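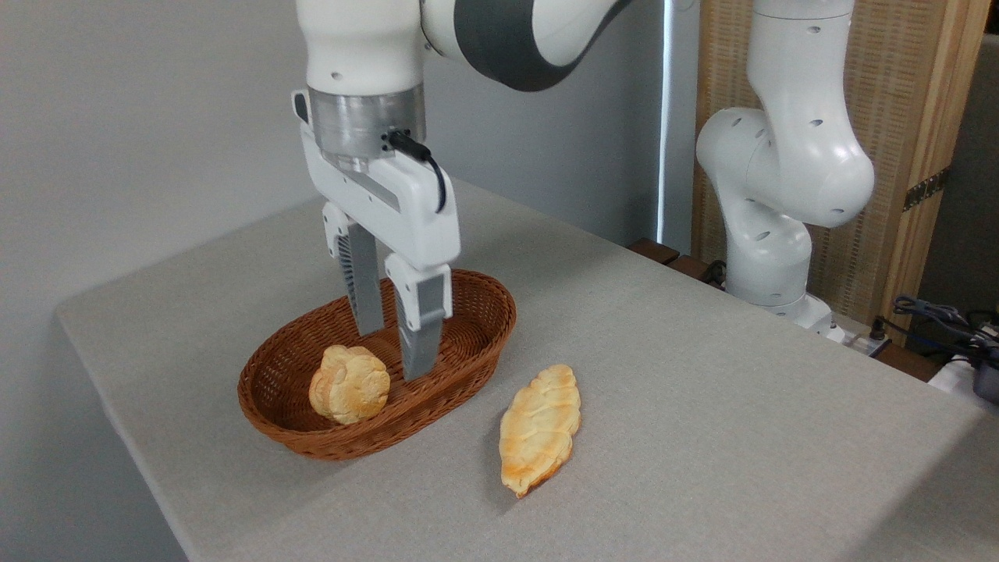 Por Tainá Batista
29 de junho

O pão mais caro do prédio

Tetsuya Kubo passa as manhãs ensinando um braço a pegar pão. Não a assar, nem a cortar, muito menos a comer, atividade que por enquanto continua reservada ao pessoal do terceiro turno. Só pegar, levar, largar. Na Andiser, pequena empresa de automação para padarias, isso é chamado de "demonstração", palavra que dá alguma dignidade ao ofício.

Kubo segura os comandos, de olho na garra, e cada movimento da mão dele vira movimento do robô. Os dedos descem abertos na cesta de vime, um deles bem ao lado do pãozinho redondo. O pão comprido espera na toalha cinza, atravessado, com a paciência dos ingredientes.

– A pessoa fecha a mão e pronto – diz ele. – Aqui você descobre que fechar a mão era uma decisão.

Cada tentativa é gravada e vai para o Skorkora, o sistema que deve aprender a imitá-la. Em abril, a conta estava em 892. Agora são 3823, incluindo uma tarde inteira em que Kubo, gripado, ensinou o robô a hesitar. O robô aprendeu muito bem.

O difícil, segundo ele, é a borda da cesta. Quem chega de lado esbarra no trançado; quem chega de cima com pressa amassa a casca. Um bom professor erra um pouco e corrige, para que o aluno veja como se sai do apuro. Kubo leva esse preceito a sério – tem dias em que erra com verdadeira dedicação.

A primeira padaria a receber o sistema será a Grernuris, que pediu dois braços e quis saber se eles trabalham aos domingos. Kubo trabalha.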